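Qué es un titular y cómo se comprueba

Un titular es la frase que encabeza una noticia. Resume el hecho principal y suele tener menos de once palabras. Lo redacta a menudo un editor, que puede ser una persona distinta de quien escribió el texto.

Un titular contiene dos clases de elementos: datos y valoraciones. «El paro baja en 522 personas en Lirano» es un dato, y se puede comprobar. «Gran noticia para Lirano» es una valoración: expresa lo que opina quien la escribe.
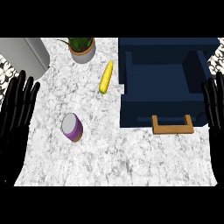 Dos manos robóticas negras y una encimera de mármol blanco.

Para analizar un titular se siguen tres pasos:

1. Subrayar el verbo y los números.
2. Rodear los adjetivos, como «enorme», «triste» o «histórico».
3. Leer la noticia completa y buscar de dónde sale cada número.

Si al quitar los adjetivos la frase conserva su significado, el titular es informativo. Si queda vacía, es de opinión. Los textos de opinión son legítimos – pero deben llevar una etiqueta que lo indique.

Vocabulario

Fuente: persona, documento u organismo del que procede un dato.
Sesgo: tendencia a contar los hechos siempre desde el mismo lado.
Rectificación: nota en la que un medio corrige un error publicado.

Texto: Nicanor Herrero
Revisión: Ezequiel Llorente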